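Home News Features Workshops Archive Subscribe

The Long Way to a Folded Cloth

In a shared workshop in Brusholm, a small group is teaching a home-built robot to put the laundry away

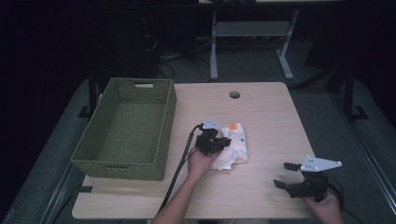
Cameron Faulkner thinks they should have begun with socks. A sock has only one idea inside it, he told me, and a cloth has hundreds, and every time you drop it you get a new one. He has repeated this opinion at most of the evening meetings since February, and the others have learned to continue working while he says it.

The robot is called Jana. At the moment it is two arms bolted to a beam at the back of the workshop, and it does not yet have hands that everyone agrees on. What the group has instead is a pair of black hand-held grippers. A person takes one in each hand and does the task with them, slowly, and the movements are recorded. Later Jana will have to learn from these recordings what to do with its own arms.

Mwanaisha Obura has made more recordings than any other member. She explained to me that the difficult part is to forget your fingers. With fingers you feel the edge of the cloth before you see it. With two jaws you must look for the edge, come down on it at a good angle and close, and if you took two layers you will know it only when you lift.

"In the first week I was angry at every towel," she said. "Now I fold like this at home also, with two fingers. My son finds it very strange."

The task sounds simple when it is written on the whiteboard: cloth from the table, folded, into the basket. The group wants 500 good recordings of it before they train anything. A recording is good when the person does not hesitate for long, does not touch the cloth with the skin, and finishes with the cloth inside the basket and not hanging over its side. Da-eun Na checks them in the evening, and she is strict. If she is not sure, she deletes.

She is also the person who designed the plates on top of the grippers. The first version was a full square, and it hit the table whenever somebody reached low. She cut away material until only the corners with the screws were left, more or less, and the wrist became free. The printed parts now come out in one night, and she keeps the failed ones in a drawer because she likes to compare them.

The cable was a longer discussion. Kanini Okoth wanted to have everything wireless from the start. They tried it with a small radio board sold under the name Kilex, and the signals from left and right arrived with a different delay, so that in the recording one hand seemed to be late to its own work. After 4 evenings they went back to wire. Kanini still has the board, and she has not given up on it.

I tried the grippers myself, around nine o'clock, with a kitchen towel. They are lighter than I expected, but the wrist gets tired in a place where it is not used to being tired. I needed six attempts for one fold, and I would not call it a straight one. Da-eun deleted all of them in front of me, very politely.

The group has a name for the whole project, Bakilana, and a shelf for its tools, but it has no plan to sell anything. Mwanaisha would like to see Jana fold one cloth that it has never met before. Cameron has brought a bag of socks, which stands under the coat hooks, and the next session starts at seven.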